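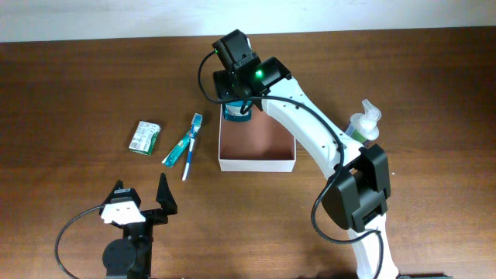 How to Teach a Robot Arm to Pack a Toiletry Box (Club Project Notes)

Posted 2021-09-11

If you're in the Clistlow after-school robotics club you already know the toiletry box project, so skip down to the part you need. If you're from one of the other clubs and your group picked the packing task for the Midurcombe meet, hi! I help run the sessions at Clistlow and I've been asked for these steps enough times that I finally sat down and typed them up. It's long. Get a snack.

The task sounds like nothing. You have an open cardboard box, you have the kind of stuff you'd throw in a bag for a weekend away, and the arm has to pick the things up and put them in the box. My group figured it would take an afternoon. Ha.

What you need

An arm with a two-finger gripper, and a camera near the wrist. A table that doesn't wobble (check this, I mean really lean on it). A shallow box with low walls. Soap in its wrapper, a tube of toothpaste, a couple of toothbrushes, something with a pump on top if you're feeling brave. Masking tape. A notebook that lives on the table and doesn't go home in somebody's backpack.

Step 1. Clear the table and set your home pose

Park the arm high enough that the wrist camera can see all the objects and at least one edge of the box. Save that pose and give it a name you'll recognize next week. Ours is called Son, short for "start on, no touching," which made sense to the kid who typed it, and now we're stuck with it.

Start every run from that same pose. If you start from wherever the arm happened to stop, your recordings will be a mess and you won't find out until you've made a whole pile of them. Ask me how I know.

Step 2. Run the cables before you run the arm

Move the arm by hand, slowly, with the motors off, through the farthest reach you think you'll need. Watch the camera cable the whole way. You want enough slack for the wrist to turn, but a loop so big that it drags across the table will knock a toothbrush over right when things are going well. We clip ours, move the arm again, unclip it, swear a little, and clip it somewhere else.

Step 3. Lay out the objects

Start easy, with space between everything, and get harder as you go. Put the soap down alone first. It's a box shape, it has flat sides, and the gripper loves it. Then add the toothpaste. Leave the toothbrushes for last, they're skinny and they roll.

Once the easy layouts are going okay, start making trouble on purpose. Turn the soap at an angle to the table edge. Slide the box over so a finger of the gripper blocks part of the view. Lay a toothbrush across the toothpaste tube up by the cap, so the arm has to deal with one before the other. These are the layouts you'll get at the meet, so you might as well get annoyed by them at home. 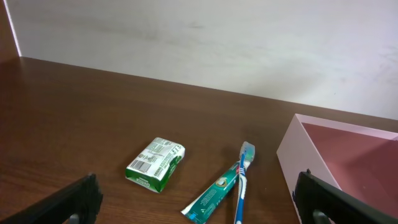

One reader from the Guketcombe club wrote in to say that their group tapes an outline on the table for every object, puts each thing back in its outline after every run, and gets much cleaner recordings that way, so why would we mess ours up on purpose?

Fair question, and for the first session I think Guketcombe has it right. Use the outlines while you're learning the controls. After that, peel the tape. If the soap is always in the same place, the arm learns the place and pays no attention to the soap. We found this out the rough way when someone bumped the table and the gripper went down very confidently onto bare wood. The only tape we keep now is on the corners of the box, and even that comes off in the last week.

Step 4. Record your demonstrations

One person drives, one person resets the table, one person writes in the notebook. Swap jobs every 15 minutes or your driver gets sloppy (mine get silly first, then sloppy). Our goal for the whole project is 300 recordings, and we got 40 done in our best session, with pizza as the bribe.

Go slow. Come down over the object, stop for a beat, close, lift, travel, lower, open. The stop before closing matters a lot. Kids who play a lot of video games want to swoop, and a swoop looks great and teaches the arm almost nothing about where to put its fingers.

If you fumble a grab, don't throw the recording away right off. Mark it in the notebook as a fumble with a recovery, or a fumble with no recovery. We keep the first kind. The second kind goes in the trash.

Step 5. Teach the toothpaste by itself

Toothpaste gets its own step and its own session. The tube is round and fat near the cap and thin and flat at the other end, so where you grab it changes everything that comes after. Grab the middle and it can squish and turn in the fingers. Grab the cap and you have a very small, very smooth thing to hold on to.

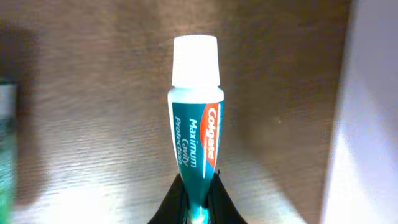 My vote is for the flat end, and I will argue with anyone about it. The fingers close straight onto the crimp, there's no bulge for them to slide off of, and you can read the label while you work. With our tube held that way, cap at the top, the wrist camera gets "Maximum Cavity Protection" running up and down the side and the whole red-orange Colgate stripe next to it, so you can tell which way the tube is turned without leaning over the table. The catch is that you've got all the weight at the far end from your grip. Turn the wrist slowly. Then lower the tube all the way to the bottom of the box before you open the fingers, and don't drop it from up high even though you'll want to.

Try the middle grab too, so you've got something to compare. Write both down.

Step 6. Check your lighting

Do this at the time of day you'll really be working. A shiny tabletop throws light right back into the wrist camera and part of the wood goes almost white on the screen. If your light-colored stuff is sitting in the bright patch, good luck to you. Close the blinds, move the lamp, or turn the whole table. We did our January recordings after dark and then couldn't work out why the spring ones looked so different. Yep, sunshine.

Step 7. Test, and be strict about it

Set up a layout you haven't recorded. Hands off the controls. Let the arm try it, and don't rescue it unless it's about to hit something (keep a person on the stop button, always, even when you're bored). We do 23 test runs in a row and write down every one. "It almost got it" goes in the notebook as a miss.

Then look at the misses and go back to Step 4 for whatever went wrong. If it's the toothbrush, record more toothbrush. Try not to record more soap just because soap is fun and easy. My group would record soap forever if I let them!

A few leftovers

Wipe the gripper fingers now and then, soap wrappers leave a film.

Buy two of the same toothpaste. Tubes get bent after a few sessions and a bent one doesn't lie on the table like a new one.

The pump bottle is optional at Midurcombe this year. We're trying it anyway and I'll add a step for it once we've got a grab I'd be willing to recommend. If your club already has one, please leave it in the comments and tell me which part of the bottle you're holding.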